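**Pemov kiln firm changes glaze test for tableware**

Skunuma, the tableware maker based in Pemov, will move all of its glazed stoneware to a longer leaching test from December. The change covers plates, bowls and serving dishes sold under its own name and those it makes for other shops.

Under the present method, one piece from each kiln load is filled with dilute vinegar and left for 9 hours at room temperature. The liquid is then checked for lead and cadmium. The new method keeps the same acid strength but extends the soak to 60 hours and takes three pieces per load, one each from the top, middle and bottom shelves.

Oluwatosin Obi, the firm's head of materials, said the shelf position matters more than the earlier method allowed for. "The lower shelves run cooler at the end of the firing. A glaze that has fully matured at the top may be slightly under-fired at the bottom, and a single sample won't show that."

Pieces glazed on one side only will be tested on the glazed food surface. Coloured glazes that pass over the rim will have a separate rim test, in which the piece is turned upside down and the outer edge stands in the liquid. Maker's marks applied under a clear glaze are outside the scope of the test, as they don't touch food in normal use.

The firm trialled the method on 180 pieces, all from its standard range. None exceeded the limits it works to, although results from the lower shelves were more widely spread. Firing schedules for the blue and green glazes have been lengthened as a result, with a slower rise over the last part of the cycle.
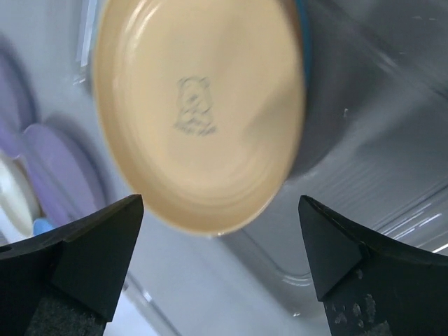 *Underside of a round dish with a grey stamped mark; the blue glaze continues just past the rim.*

Okeke, a smaller pottery that rents space in the firm's second kiln, will follow the same procedure for its shared loads. Its solo firings will stay on the present method until its own test bench is fitted.

Stock already in shops isn't affected and won't be relabelled. Trade buyers can ask for the test sheet for a given load by quoting the batch number on the carton. Results will also be printed in Inside, the firm's trade bulletin.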